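Small bins vs. big bins for toys — settle this for me

**tumelo_m**
OK so I need opinions from people who have actually lived with their system for longer than a week. We have a play corner at one end of the living room, a white table, and a four-year-old who plays with exactly the things she can see and forgets the rest exist. My problem is the little stuff. Play food, animals, loose blocks that don't belong to any set. The big things sort themselves out (there's only one place a dollhouse can go) but the small things end up in a layer over everything by dinner.

Right now I have one low basket for "whatever's out" and two lidded boxes with handles that stack. My sister says get rid of the boxes and buy a cube shelf with ten little bins, one per category. My gut says ten bins is ten things to dump on the floor. Who's right?

12 replies · 3 shares

**urszula_marciniak**
Your sister is right, sorry! We went to small bins two years ago and I would never go back. Food, animals, cars, blocks, dress-up jewelry, and a bin for odds and ends. My boys know where each thing lives. The trick is picture labels, and you have to do the cleanup with them for the first month. After that it ran pretty much by itself.

**castport_kid**
Counterpoint: I did the shelf with the small bins and my daughter used them as soup bowls. All of them. At the same time. We had plastic carrots in with the train track until Christmas.

What worked for us was a Tono tub, the big one, 30 dollars, everything goes in, lid on, done. Is it pretty? No. Does it take me two minutes at 8 pm? Yes.

**beatriz calado**
One giant tub is how toys go to die, though. Anything small sinks to the bottom and nobody plays with it again. I emptied ours in June and found pieces from a puzzle I'd already thrown out.

I'm somewhere in the middle. I keep a small mixed basket on the table and rotate what's in it, and the rest is in closed boxes that only come down when I bring them down. The basket is the important part. It has to be shallow enough that a kid can see everything in it without tipping it over, and light enough that they can carry it. Ours has a little handle on each end and that made a bigger difference than I expected — she lugs it around the house like a tray.

**tumelo_m**
Beatriz, that's close to what I've got, so I'm glad to hear it isn't a crazy idea. I think my mistake has been that the basket gets whatever I grab off the floor, so it fills up and then the table fills up too.

What I've been trying this week is putting just a few things out on the table, next to the empty-ish basket, and letting her put them in when she's finished. Everything else stays in the stacked boxes.

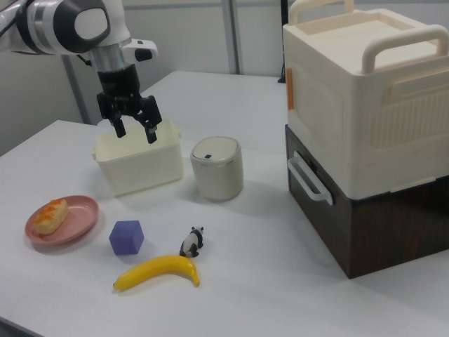
The part I like is that there's always an end to it. A banana, a panda, a purple block, a pastry on the pink plate, and then she's done and feels like a champion. When there were 70 things out she'd lie down on the rug and tell me her arms were broken. I'm not totally sold on the stacking though. If what she wants is in the bottom box I have to lift the top one off first, and of course it's always in the bottom box.

**iker_c**
Put the heavy stuff on the bottom and the stuff she asks for most on top. Or don't stack them at all. Two boxes side by side under the table take up the same space as one pair of adult feet, and how often are you sitting there?

Also I wouldn't put the plate away with the food. I know it seems logical. But plates take up the whole bottom of a basket and then everything else sits on top at an angle and slides off. We stand ours up along one side.

**urszula_marciniak**
"A few things out" only works if you're home to do the swapping! I work evenings. If my boys finish with what's out and can't get to the rest, they go find something worse. Last time it was the flour.

Open bins, kid height, no lids. I'll die on this hill.

**žofie k**
I'm kind of with Urszula on lids, but for another reason. A lid with handles that lock is fine for a six-year-old and a finger pincher for a three-year-old. Check that she can open the thing herself before you decide she "won't use it." Mine wouldn't touch our Stavau boxes for weeks and I thought she just didn't like them. She couldn't get the latches up. I took the lids off and put them in the closet and that was the end of that problem.

Do you keep a trash bin in the play corner? We put a little one with a lid right on the craft table and it cut down so much on wrappers and dried-up clay getting swept into the toy basket.

**tumelo_m**
Yes on having something like that handy! The only downside is that any container with a lid is apparently also a garage. I check before I empty anything now.

Good call on the latches, I'll watch her try it tomorrow without helping and see what happens.

**castport_kid**
Fine, since everyone is ganging up on the tub: what does all this cost? I priced out a cube shelf with fabric bins from Magalhães and it came to 464 with delivery. For storing fake bread.

**beatriz calado**
Oh wow, no. My basket was from the kitchen aisle. It's meant for fruit or dish towels or something. Plastic with the tiny holes in the sides, so I can rinse it in the tub when it gets gross, and it dries overnight. The boxes I had already. I wouldn't spend even 95 on toy storage until you know how your kid plays, because they change it on you every six months anyway.

**urszula_marciniak**
My shelf was secondhand and I painted it. You can do small bins cheap, you just have to be patient and keep looking at listings. And you keep saying "fake bread" like it isn't the most popular item in every house I've ever been in.

**castport_kid**
It is the most popular item. It is also why I own a tub.

**iker_c**
Question for the rotation people, how often do you swap? I tried every morning and gave up by the third day. Now I do it when I notice the basket hasn't moved in a while, so maybe every week and a half.

**beatriz calado**
Same, no schedule. If she asks for something from the boxes she gets it, and then something from the basket goes back. One in, one out. She argues about it like a lawyer but she does it.

**tumelo_m**
One in, one out, I'm stealing that. Going to unstack the boxes tonight, put the animals and food in one and the blocks in the other, and leave the basket where it is. Žofie, I'll report back on the latches. My sister is still going to send me shelf links.

Like (9) · Reply · Share
Contact the moderators | Copyright, all posts belong to their authors | Back to top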